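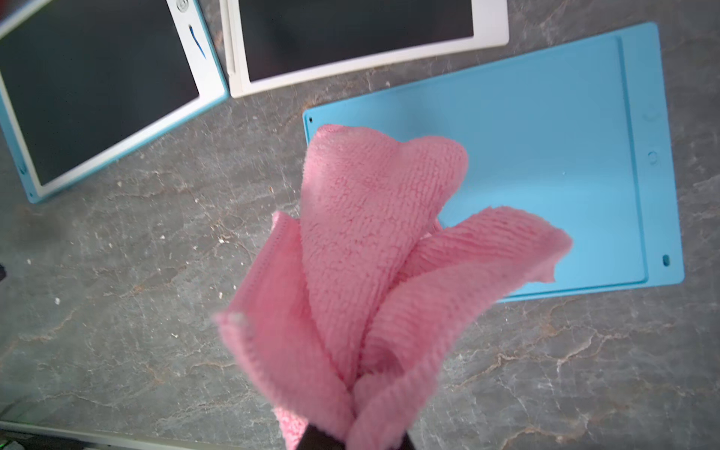 Skarkside Workshop > Shared bench > Datasets > taslow-cloths

# taslow-cloths

Wrist camera recordings from the Taslow arm, built on the shared bench at Skarkside. The task is picking up a cleaning cloth from a table with other things lying on it.

## What is in it

- 141 episodes, all driven by hand
- 109 marked as good, 13 marked as doubtful, the rest failed
- one camera, at the wrist

The failed ones are kept in. We have read too many cards that quote a success rate after the bad runs were thrown out.

## Labels

"Good" means one person pressed a key at the end of the episode. No second person checked it. A bunched cloth hides a lot, and a grip that looks fine from the wrist may be holding one fold.

## Known problems

- Crumbs and flakes on the tabletop were not cleaned up between runs. A model could well learn the crumbs.
- Only the fingertips show, so don't expect to read the gripper opening from the pictures.
- The Psarras driver drops frames when the bench PC is busy — mostly on Wednesday evenings.

## Does it work?

We trained the small Prestiveo policy on it. It did well on our bench and badly on the table next door. Treat any claim of "general cloth handling" with suspicion, ours included.

Failed runs are in `failed/`, same layout as the others.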